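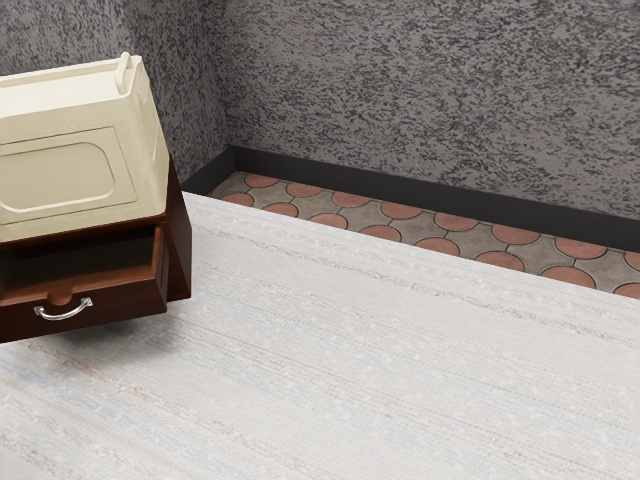
Kemel is a room simulator for people who train household robots, and I've been using it long enough that I was asked to write the entry for it. So here I am! It comes from a small company called Okari, it runs on an ordinary desktop with a decent graphics card, and it builds rooms full of furniture that a pretend robot can bump into, pull on and generally make a mess of. Most of my own time in it goes to drawers. A dark wood cabinet with a curved silver bar handle, its drawer pulled partway open, is the sort of setup I load before breakfast, and I still like how the inside of the drawer goes properly dark. The surfaces get shuffled between rooms, so you can end up with terracotta circles on the floor next to mottled gray walls and a pale striped rug, a mix I doubt any decorator would sign off on.

Background

The first version was written by Yuzuki Kikuchi and Balakrishnan Kulkarni, who had been building test kitchens out of real cupboards and were tired of replacing hinges. They called that version Majimbun, and a few of the old menus still say so. Okari took it on later, cleaned up the installer and changed the name. The release I'm describing came out on 11/12/18. I had the one before it too, and the big difference is how drawers behave - they used to slide like they were on ice, and now there's some drag you can set yourself.

What you get

The standard kit has 48 room layouts and 527 pieces of furniture and small appliances. You also get a set of 3,361 surface patterns (wood, tile, plaster, cloth and so on) that can go on pretty much anything. The shuffling is there so a robot doesn't learn that every cabinet is brown and every floor is beige, and you can switch it off if it drives you nuts. I leave it on for walls and floors and off for handles, at least when I'm starting a new task.

Anything with a joint can be opened, shut or left somewhere in between. Drawers, doors, lids and a few faucets all work from the same little settings panel. You pick how far open a thing begins, how stiff it is, and whether it springs back. Lamps can be moved, but you can't change the color of the light, and I've asked about that more than once.

Rooms can be saved and shared as a single file. Elikem Owusu keeps a big folder of them on Flondov, the user forum, and her narrow hallway set is better than the one that ships with the kit. (Sorry, Okari.)

Price and licenses

One seat is $400 for a year, updates included. Schools can ask for a teaching license, which covers a whole lab but leaves out the tool for importing your own furniture. When I renewed in December I was still able to open all my old rooms, although two of them had lost their rugs and I had to put them back by hand.

What I like and what I don't

Setup is quick. I went from the installer to a robot tugging on a drawer in one afternoon, and I am not a patient reader of manuals. The contact between fingers and handles is good on bars and loops, less good on round knobs, where the grip tends to slip off sideways for no reason I can find. Mariama Akpalu wrote a patch for the knobs and posted it on Flondov, and it helps a lot!

Cloth is the weak spot. Rugs look nice and fuzzy but they're flat as far as the robot is concerned, so forget about teaching it to pick up a corner or roll one away. Towels and curtains are the same. Aba Quansah at Okari told me soft items are on the list for the next big release, no date given.

See also

Majimbun (early version)
Flondov room folders
Drawer drag settings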